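Subject: Re: Open day at the Wetmont lab – was it worth the drive?
Date: 2024-12-29

> I missed the open day in Wetmont this July and they are planning
> another one. For those who went: did they run the arm live, or was
> it mostly slides? It is a long trip from Durkberg and I would want
> to see it pick.

They ran it live. There were two sessions, each 50 minutes, and the slides took up maybe the first ten. The rest was bin picking at the bench with the group standing behind a rope. I went to the second session, which had 28 people signed up, so get there early if you want a spot near the front.

The items are a mixed lot with no fixtures or trays. The presenter took questions the whole time and did not mind going into detail on grasp planning. Somebody asked about cycle time and was told they are not tuning for speed yet.

What I would have liked is a closer look at the gripper. From the rope you mostly see the arm. The picture on their handout page is better for that:

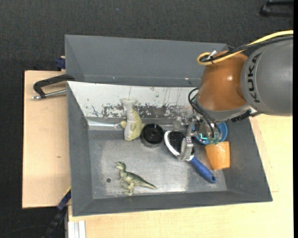

KUKA arm with the gripper down in the bin, over a hairbrush. Toy dinosaur at lower left.

Note how the bowl sits partly under the gripper. Crowding like that was what most of the questions were about.

Parking is behind the Rudmont building – the front lot is permit only. The code they use for the planner is from the Ouazzani project, and I can forward the link off list if you want it.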